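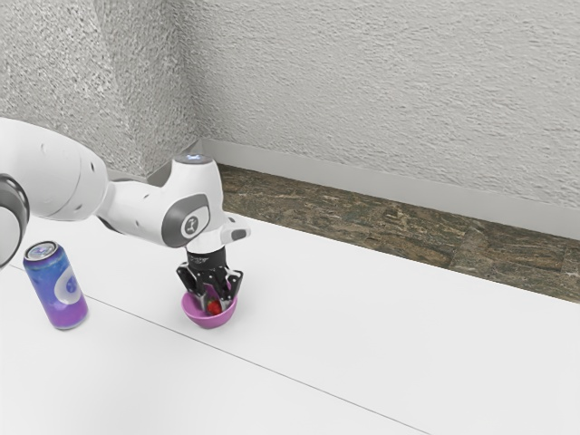

Search this site Search

Shared Kitchen Inspection Checklist, with Comments
Mernadell Building, ground floor
4 min read

Completed in August by Wumpini Aidoo. Comments reviewed by Justinas Kütt. Items marked OPEN carry over to the next inspection.

1. Exits and access
1.1 Corridor door opens fully and closes by itself. PASS
1.2 Route to rear exit clear. FAIL, corrected on site. Folding chairs were stacked against the push bar side. Moved to the Essien storeroom.
1.3 Exit sign lit on battery test. PASS

2. Fire equipment
2.1 Extinguisher on bracket, pin and seal in place, gauge in green. PASS
2.2 Fire blanket within reach of the range. PASS. Pull tabs are stiff. Replace the pouch at next service.
2.3 Hood filters free of grease. OPEN. Left filter done, right filter still tacky along the lower rail. Tenant to degrease and reseat.

3. Work surfaces
3.1 Surfaces clean, no chips or lifted edges. PASS
3.2 Joints between panels flush and filled. See comment.
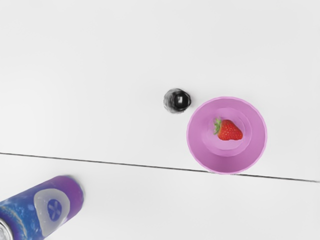
Light tabletop with panel seam, pink bowl at right.

Comment on 3.2: Run a fingernail and then a plastic scraper along every joint. Any joint that catches the scraper is a fail, regardless of how it looks. Refill with food-grade sealant only. The Nerkosness filler used in the laundry is not rated for food areas and must not be brought across.

3.3 Cutting boards scored lightly or not at all. FAIL. 2 boards discarded.

4. Electrical
4.1 Outlets near sink trip on test button. PASS
4.2 No extension cords in permanent use. FAIL. The Kavomby dough mixer was on a cord run behind the shelving. Mixer stays unplugged until it can be placed at a wall outlet.
4.3 Appliance cords free of cuts and tape. PASS

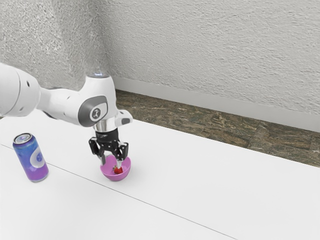 4.4 Panel directory legible and current. OPEN. Breaker for the dishwasher is labeled "spare". J.K. to trace and relabel.

5. Water and drains
5.1 Hot water reaches set temperature at hand sink. PASS, slow. Allow two minutes before reading.
5.2 Floor drain grate seated. PASS
5.3 Grease trap lid sealed. PASS. Pumping log shows about 4,000 liters since the last contract change, in line with the schedule.

6. Storage
6.1 Food stored off the floor. PASS
6.2 Chemicals below and apart from food. FAIL, corrected on site. Descaler found beside the flour bins.
6.3 Refrigerator log filled in for every shift. OPEN. Evening entries missing. Log sheet moved to the inside of the door.

Return signed copies to the Mernadell front desk before 4:00 p.m.

We use cookies to remember your settings. Accept Decline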